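Lorside Neighbors Help Board > Home and Laundry

Gauze curtains came out of the wash short and wavy, can they be saved?

Posted by damville_upstairs

I have four white cotton gauze curtain panels in the front room. They are plain, no lining, with a pocket at the top for the rod. When I put them up in May they just touched the floor. Last week I washed all four together on warm and put them in the dryer on low until they were almost dry. Now they hang well above the floor, and the side edges are wavy where they used to be straight. One panel is shorter than the other three.

The label said machine wash and nothing about temperature. I paid 24 dollars a panel and I would like to avoid buying new ones. The rod is already screwed into plaster and I don't want to move it down.

Things I have tried so far: ironing one dry (no change in length, and it went shiny along the hem), and hanging another one back up wet, which helped a little but left a sag in the middle.

Is there a way to get the length back? And how should I wash them from now on? The windows face the street, so they do get dirty.

Posted by hemline200

You can get some of it back, probably not all. Cotton gauze is woven loosely and the yarns are stretched while it is being made. The first warm wash lets them relax and the whole cloth pulls in, mostly in length. The dryer makes it worse. If yours were never preshrunk, part of that loss is permanent.

I make and alter curtains from home and I get this problem a lot in spring. What I do is soak the panel in a tub of lukewarm water with a capful of hair conditioner or a little fabric softener. Leave it half an hour. Don't wring it. Lift it out in a bundle, press the water out against the side of the tub, then roll it in a couple of bath towels and lean on the roll.

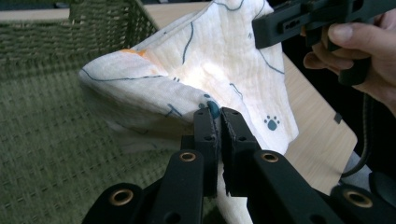
Next you need a flat place longer than the curtain. I use a clean bed sheet on the floor with towels under it. Lay the panel out and start from the rod pocket. Pull gently down the length with both hands flat, a foot or so at a time, and go over it three or four times. Don't grab one corner and yank, that is how you get points in the hem. Pull the sides straight last. Put something heavy and clean along the top and bottom edges and let it dry there overnight.

If you pull too hard the threads slide apart and you get thin patches, and those don't go back. Stop when it starts to feel tight.

For the short panel, look at the hem before you do anything else. A lot of store curtains have a deep double hem at the bottom, and letting it down and sewing a narrow one gives you several inches. Do all four so they match. Stretch first, then measure, then hem, in that order.

The shiny strip is from the iron. Steam it from the back with a damp cloth between and it should mostly go away.

Posted by zokora_kitchen

just buy longer ones next time. I always go up a size and wash them before I hang them

Posted by ibrahim_st_laundry

Agree with most of what hemline200 wrote. I would skip the conditioner on white fabric. It leaves a film and the film holds dust, and you said you are on the street side. Plain lukewarm water has worked the same for me.

On washing from now on:

Shake them outside first, or run them in the dryer on air only for ten minutes to get the dust out. Take off any rings or clips.

Wash cold, gentle cycle, two panels at a time. Four in one load is too many for most machines. They twist around each other and that is where your wavy edges came from. Mesh bags help if you have large ones.

Low spin. Ours goes down to 400 but it defaults to 800, so check what yours is set to.

No dryer heat. Hang them back on the rod damp, with the windows open if the weather allows. The sag you got in the middle was from hanging one dripping wet. After a low spin they are light enough that it doesn't happen. Smooth the side edges down with your hands once they are up.

Don't use chlorine bleach on them even though they are white. Gauze is thin and it gets weak fast. Oxygen bleach in a cold soak is fine if they look gray.

I do mine twice a year and vacuum them with the brush head in between, on the lowest suction.

Posted by damville_upstairs

Thank you both. I did the soak and the towels on one panel last night, without conditioner. It came back most of the way and the edge is straight again. There is a double hem on all of them, so I will stretch the other three this week and then let the hems down together.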